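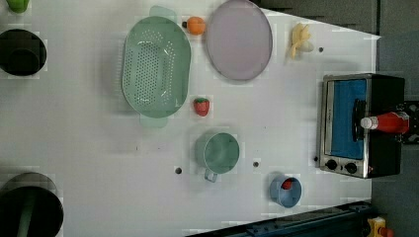 J'ai attendu trois semaines avant d'écrire sur la journée portes ouvertes de Dravmont, parce que je voulais être sûr de mon opinion. Je ne suis pas ingénieur. J'ai travaillé longtemps dans la restauration collective, d'abord dans mon pays, ensuite ici, et le français est ma troisième langue. Le lecteur me pardonnera si je cherche parfois le mot juste.

Dravmont est un atelier de robotique installé derrière l'ancienne gare de marchandises de Drosgate. Une fois par an, au mois de mars, il ouvre ses portes au public. On entre par groupes, on reçoit un badge en papier (le mien portait le numéro 93) et l'on passe de salle en salle. Le projet que je voulais voir s'appelle Hiver. Son but est d'apprendre à des bras mécaniques les gestes d'une cuisine ordinaire : prendre, poser, ranger, ouvrir, fermer.

Je m'attendais à une vraie cuisine. Or le travail se fait sur une table blanche, avec de la dînette. Une passoire vert pâle, une casserole avec un manche bleu, une fraise, des bananes. À côté, un petit four dont la porte est en verre, et sur le four une bouteille rouge couchée. Dans mon groupe, plusieurs adultes ont souri. Une dame a dit assez fort que sa petite-fille avait la même chose dans sa chambre. Moi aussi j'ai souri, je l'avoue, et c'est de ce sourire que je voudrais parler, car je le regrette maintenant.

La démonstration consistait à mettre la fraise dans la casserole. Le bras est descendu, a hésité au-dessus de la fraise, est remonté, puis est descendu encore. Au quatrième essai il l'a prise et l'a lâchée au bon endroit. Quelques personnes ont applaudi, d'autres regardaient déjà leur téléphone. Sur une feuille affichée au mur, on pouvait lire que l'équipe avait enregistré 1613 essais depuis la rentrée. Ce chiffre m'a impressionné plus que le geste.

Quand j'avais dix-neuf ans, j'ai appris à porter des assiettes chaudes. Mon chef m'a fait recommencer avec des assiettes vides, froides, abîmées, pendant des après-midi entiers. Je trouvais cela humiliant. Je n'avais pas compris qu'on ne confie pas un service à des mains qui ne savent pas encore. La dînette de Dravmont joue à mon avis le même rôle que ces vieilles assiettes, et je ne vois pas pourquoi on s'en moquerait chez une machine quand on l'exige d'un apprenti.

Cela ne veut pas dire que je suis sorti convaincu. J'ai deux reproches, et ils sont sérieux.

Le premier concerne le discours. Dans la salle d'accueil, une vidéo promettait que ces robots allaient bientôt « soulager les cuisines ». J'ai passé ma vie dans les cuisines. Ce qui y fatigue les gens, c'est la chaleur, le bruit, la graisse sur le sol, les horaires coupés, et le chef qui crie à midi et demi. Une fraise en jouet ne glisse pas comme une vraie fraise trop mûre. Elle n'a pas de jus. Entre cette table et une plonge à deux heures de l'après-midi, il y a une distance que la vidéo ne montrait pas, et je trouve que c'est un manque de respect envers le public, mais aussi envers l'équipe, dont le travail est honnête et lent.

Le deuxième reproche est plus simple. On nous a laissé 3 minutes pour les questions. J'ai voulu savoir si des cuisiniers ou des aides de cuisine participaient au projet. On m'a répondu que c'était « prévu dans une phase suivante ». J'ai entendu cette phrase dans d'autres entreprises, pour d'autres machines, et la phase suivante est souvent celle où tout est déjà décidé.

En rentrant, je me suis arrêté chez Leclerc pour acheter des fraises. J'en ai choisi une barquette, je l'ai retournée pour voir le dessous, j'ai écarté celles qui étaient écrasées, tout cela sans réfléchir. À la caisse j'ai pensé au bras qui hésitait au-dessus de la table. Je retournerai à Dravmont l'année prochaine, et je poserai la même question.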